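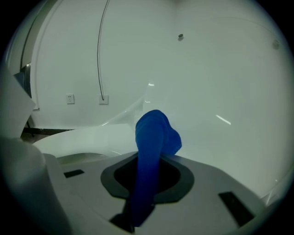 My sister-in-law says I am a person who buys one cream and uses it for six years. It is a little true. When I moved to this country I had one bag for cosmetics, and the bag was the size of a sandwich. So when Bit-na Shim from my old office invited me to a color consultation at Mondero, the new salon on Mostyn Street, I said yes before I could think about the price.

They put you on a high stool and hold scarves under your chin, one after another. The lady looks at your face very seriously, like a doctor with an X-ray. With the mustard scarf she made a small sound and took it away fast. After forty minutes I learned that I am a "soft winter." I asked if this is a good thing to be, and she said all seasons are good.

Bit-na is a spring. She was very pleased with it and reminded me all afternoon.

Then came the part with the lipsticks. I have worn the same pale brown since university, because my mother wore it and I took the end of hers. The lady did not like my brown. She gave me a berry shade from Arnulis, number 307, and I did not know my own mouth. It was the mouth of somebody who answers the telephone quickly. I bought it. I also bought a face oil called Trornuvley, which I still cannot pronounce, and which smells like the inside of a piano.

On the train home a small boy was looking at me for three stations, and I was sure it was the lipstick. I wanted to wipe it off with my sleeve. But I kept it on – through the supermarket too, where the cashier called me "ma'am" with much respect.

My husband noticed at dinner. He said, "Did you eat blueberries?" We have been married for 2 years, so he still has time to learn.

I wore it again this morning with my gray coat and I must say it looks nice. The brown one is in the drawer, I did not throw it away. My mother comes to visit in April, and I want to know what season she thinks she is. Bit-na has already offered to book us for three people, but I would prefer to do it at my kitchen table with my own scarves. I have four, and one of them is mustard.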